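Folding the Heavy Sweatshirt

Fleece-backed cotton, applied patches and printed lettering each ask for something different from a fold. A method that respects all of them takes little longer than the usual one.

A sweatshirt is a simple garment to wear and an awkward one to store. The fabric is thick, the sleeves are long in relation to the body, and the ribbed bands at the neck, cuffs and hem pull against the looser knit between them. Folded carelessly, it produces a bundle that is thick at one end, thin at the other, and inclined to open on the shelf. Patches and prints add a second difficulty. They make parts of the garment stiffer than the rest, and stiff parts do not fold where the folder would like.

The usual advice is to fold everything the same way and to the same size. That works well for T-shirts. With sweatshirts it is better to begin by looking at what has been added to the surface and then place the folds around it.

The surface

A bed is the best folding surface in most homes. It is large enough to take a sweatshirt with both sleeves extended, and it stands high enough that the work can be done without much bending. A fitted or flat sheet in a pale color is useful under dark clothes, as lint and loose threads show up against it. Remove the blanket or comforter first. A quilted surface lets the garment sink unevenly, and the folds come out crooked.

A table is firmer and gives a sharper crease. Sharp creases are of no benefit to fleece, which recovers its loft poorly when pressed along one line for months.

Laying out

Place the sweatshirt face up with the collar away from you and the hem toward you. Draw the hem straight first, then the side seams, then the sleeves. Working in that order moves slack toward the shoulders, where the seams can absorb it. Smooth with the flat of the hand. Pulling at a cuff stretches the rib and leaves the sleeve twisted along its length.

Sleeves are the common fault at this stage. A sleeve that has bunched beside the body will form a hard ridge inside the finished fold. Take hold of it at the elbow, lift it clear of the bed and set it down again in a single line. If a strap or cord is lying across the garment, move it away before going further, as it will press its shape into the knit.

Many people lay a sweatshirt face down to fold it. This is correct for a plain garment or one with a small print. Where there are several patches on the front, a face-up start has the advantage that their positions can be checked before any fold is made.

Working around patches

An appliqué patch is a second layer of cloth fixed to the first, and its edge is the weak point. When a fold runs through the patch, the two layers try to bend at different radii. The outer one lifts, and the stitching or adhesive at the border takes the strain. One fold does little harm. A season of storage on the same line will curl a corner.

The rule is to fold beside a patch and never across it. Patches grouped at one shoulder are easily dealt with, as the side fold can be moved toward the center until the whole group turns over together. Fuzzy patches should face an open space or a layer of tissue. Pressed against fleece they flatten, and they collect lint from it. Printed patches, especially those with small text, should not lie against another print.

Lettering on a collar requires no special measures beyond leaving the band flat. The rib stretches each time the garment goes over the head, and it does not need to be stretched in the drawer as well.

The fold

With the patches accounted for, the sequence is short. Turn the plain side of the body inward by a third and bring its sleeve back down parallel to the outer edge. Turn the patched side inward over it, allowing the fold to fall clear of the patches, and bring the second sleeve down in the same way. Bring the hem up to the middle, then fold once more to just below the collar. The collar stays exposed at the top, which makes the garment easy to identify in a stack.

The finished piece should be even in thickness. If one side stands higher, a sleeve has folded over itself and should be reset.

At the Hodach wardrobe store in Plolville, where sweatshirts are packed each October, the limit is 5 to a stack. Beyond that number the lowest garment is compressed enough to mark. Stacks are turned over once during storage so that the load is shared. The shelves are set 13 inches apart, and the gap left above each stack allows air to move.

Hanging as an alternative

Hanging avoids creases entirely but transfers the weight to the shoulders. A heavy sweatshirt on a narrow hanger will show two raised points within 20 days. A broad, shaped hanger delays this without preventing it. For garments in weekly use the effect is minor. For anything stored through a season, folding remains the better choice, and patches near the shoulder are a further argument for it, as the hanger stretches the cloth directly beneath them.

Before the garment is put away it should be fully dry, including the ribbing, which holds moisture longest.
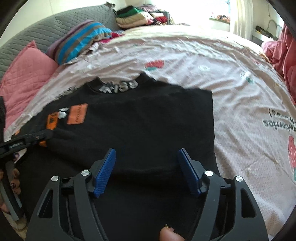

Black sweatshirt laid face up on a pink-and-white sheet, with patches at the left shoulder and chest.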